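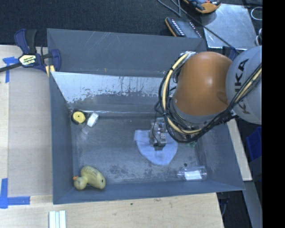 Guides > Garage and Shed > Clendholm Rust Remover Gel > Part 2: Using the gel
Updated in May, by the Clendholm workshop desk

Before you open the tub, take a good look at whatever you're cleaning and decide what's really rust. I've wasted whole afternoons scrubbing at marks that were only scuffs! Gray metal that's had a working life, like the inside of a big bin, gets pale scratches up the walls and dark stains on the floor, and those want different treatment. Scratches you leave alone. Stains you test first, on one small patch.

1. Sweep out the grit and wipe everything down with warm soapy water. Let it dry.

2. Stir the gel for a full minute. It settles in the tub, and the thin stuff on top won't do much (I found that out on a wheelbarrow).

3. Brush a thick coat on your test patch and wait 15 minutes. If the stain softens and turns a muddy brown, that's rust, so go ahead with the rest. If nothing changes, you've probably got old grease, and you want the degreaser in Part 4 instead.

4. Work from the bottom of a wall upward — gel that dribbles onto bare metal leaves streaks, and they're a pain to get out.

5. Scrape off the spent gel with the plastic blade, then rinse 2 times.

CAUTION: Wear gloves and eye protection the whole way through, rinsing included. Never mix the gel with bleach.

CAUTION: Don't let the gel dry hard. On a hot day, work in smaller sections or lay some plastic wrap over the top.

Note: If you bought the Drunau kit, your blade is number 231 and it clips onto the brush handle. The Sultau kit has a separate scraper, a bit wider, and I like it better for flat floors.

6. Dry the metal right away with an old towel, corners too, and get your primer on within 2 hours. I leave the primer overnight before I paint.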